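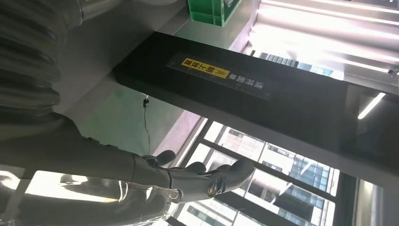 Bunetley Shopfronts is a list of the shops, cafés and other ground-floor businesses in the centre of Bunetley, with a note of what each unit used to be and when it changed hands. It covers the old streets, the arcade and the parade by the station. It leaves out upper floors, so a multistorey office building like the one outside the window gets a row only if somebody is selling sandwiches at the bottom of it. The town has a great many offices and a great many sandwiches, and the second group is much easier to keep track of.

What is in it

There are 3895 rows in the main file, shopfronts.csv. Each row is one tenancy, meaning one business in one unit for one stretch of time. A unit that has been a butcher, a phone shop and a nail bar has three rows. Of the full set, 1685 rows have both an opening and a closing date. The rest are either still trading or closed at some point when none of us was looking.

Columns

unit_id — our own number for the unit, which stays put when the council renumbers the street.
street — street name as it appears on the sign, spelling mistakes included.
trading_name — the name over the door.
trade — one of 76 categories. Yes, vape shops have their own. They earned it.
opened, closed — year and month. Blank means unknown or still open, so check the status column before drawing a graph.
status — open, closed, empty or "coming soon".
source — where the entry came from.

A word on "coming soon"

We take this from posters in windows. The unit at the top of Ignacio Street has been coming soon as a tapas bar for five years, and the poster has now outlasted two of its neighbours. Please do not treat this status as a forecast.

Where it came from

Old trade directories, newspaper adverts, planning notices and a good deal of walking up and down. Kenneth Castillo typed up the directories and settled most of the arguments over dates. The Prolline column in the older files refers to Prolline, the letting agent whose window cards we used before it moved out of town and became, fittingly, a row of its own.

Known problems

Businesses that move across the road appear as one closure and one opening. This makes the town look livelier and sadder than it is.

Futo is listed as both a homeware shop and a café. It is both. The coffee is next to the lampshades and we could not pick.

Market stalls are missing entirely. So are pop-ups that lasted less than a month, apart from the fudge one, which was added before the rule existed and which people keep asking us to leave in.

Closing dates before the May clean-up were sometimes taken from the day the sign came down, and some landlords are in no hurry with a ladder.

Using it

Copy it, map it, correct it. Say where you got it. If you find a mistake, send the unit_id and a source — "my aunt remembers it as a wool shop" is a start, and your aunt is probably right, but we will still need a date.

Last updated Dec 30, 2024.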